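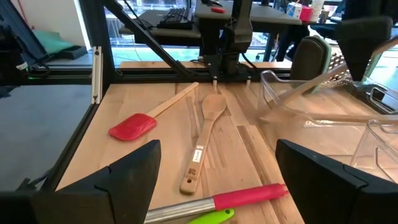 5.2 Silent grip loss

The fault we spent the most time on in this study never raised an alarm. During the utensil sorting task, one arm closes on a handle, the controller reports a held object, and at some point before the release the object is no longer held. The arm finishes its motion with empty fingers, opens them over the bin, and writes a completed placement to the log. Anyone reading the log alone would count a success.

Dremora, who supply the grip controller on the Platwood cell, describe its held-object flag as a direct measure of grip state. We doubt this. The flag is set when motor current passes a fixed threshold during closing, and it is cleared only by an open command. Between those two events it is not checked again. A flag that cannot change while the arm is moving says very little about what happened while the arm was moving, and we think it should be read as a record that the fingers once met some resistance.

We reviewed 2000 sorting episodes recorded at the Clidusside site, all of them marked complete by the controller. Two reviewers watched each one from start to finish. In 454 episodes the object left the fingers before the release command. The operators had pressed the fault button in 29 of these. We do not take the gap between the two numbers as a sign of careless operators. The button stops the episode and forces a restart of both arms, and several operators told us they would sooner pick the object up again and carry on. That is a sensible choice on a working day and a poor one for anybody who later wants to count drops.

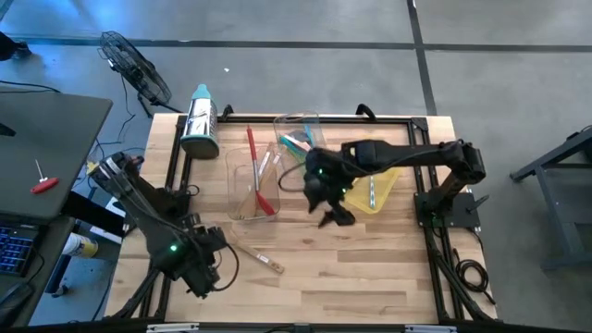
Could a higher current threshold have caught these losses? A higher threshold changes only the moment of closing, so it would reject some weak grips at the start and miss every loss that happens later in the motion.

We tested this on the recorded current traces all the same, mostly to settle an argument within the group. Raising the threshold did remove some bad grips. It also rejected a good many sound ones, chiefly on slim handles, where the fingers close nearly all the way and the current rises late. Dremora's own tuning guide suggests raising the threshold as the first remedy for dropped objects. On our traces, that advice would have traded a hidden fault for a visible one and left most of the hidden ones in place.

A second explanation put to us was handle shape. Round handles roll between flat fingers, the argument goes, and flat ones do not. There is something in it, and we saw round handles turn in the grip more than once. But we are wary of making it the whole story. Handle shape was never varied on its own. The utensils differ in weight, in surface, in where the balance point sits, and in how the operators like to approach them.

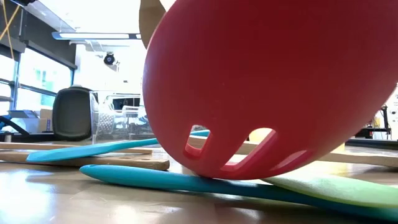 Clutter adds a further problem for anyone trying to assign a cause. When utensils overlap, the fingers may close on two at once, and the current trace of a double grip looks much like that of a firm single one. The second object then slips away and may take the first with it. We coded these cases separately in the first pass and gave up on it in the second, after the two reviewers disagreed too often for the label to be of use. They are counted here as ordinary grip losses. Readers who want a clean split by cause will not find it in our data, and we would be suspicious of one drawn from data like ours.

The Naqvi score, which has become a common way to report grip reliability, does not help. It takes the held-object flag as its input. Run on our episodes, it rated the cell as free of grip faults apart from the episodes the operators had stopped by hand. We see no fault in the arithmetic. The score simply inherits whatever the flag gets wrong, and we suspect that other published results carry the same error without anyone having looked.

The change we made is small. The controller now samples finger position every 30 milliseconds during transport and clears the flag if the fingers close further than they had at the moment of grip. This catches a clean drop. It does not catch a handle that slides lengthwise through the fingers at constant width, or an object that hangs on by one corner until the arm slows. Gisela Orellana, who reviewed the second pass, has argued that the flag should be removed from the log altogether until those cases are covered. The rest of us kept it, under a new name, and we are less sure of that decision than the previous draft of this section suggested.
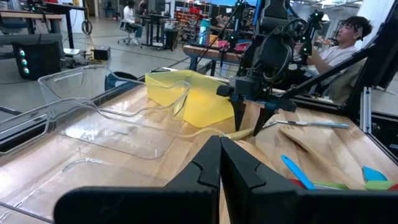 Figure 4. Sorting cell with one gripper held over the tabletop among utensils and plastic bins. A person with a handheld controller is seated behind the table.

Safety is a separate matter, and one we raise with some reluctance. The cell's speed limit depends in part on the same flag: with an object held, the arm moves slowly, and once the flag clears it may return at full speed. Under the old logic a late loss left the arm slow, which did no harm. Under ours, an arm that drops its load partway could speed up in the middle of a transport motion. We found this on paper before running the new logic and have tied the speed limit to the motion phase instead. Other groups who adopt the position check should look at their own speed rules first.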